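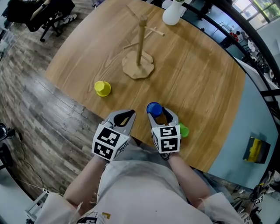
Chapter 4
Can It Do the Dishes Yet?

I get asked this at every family dinner, and my answer is still "sort of." Hanging up a cup sounds like nothing - you've done it half asleep. But a machine has to find the cup, work out which way up it is, grab it without knocking over its neighbor and get the handle onto a peg. My old lab partner Mamta Bisht once watched 98 tries in one afternoon and came home grumpy. We'll start with the grab.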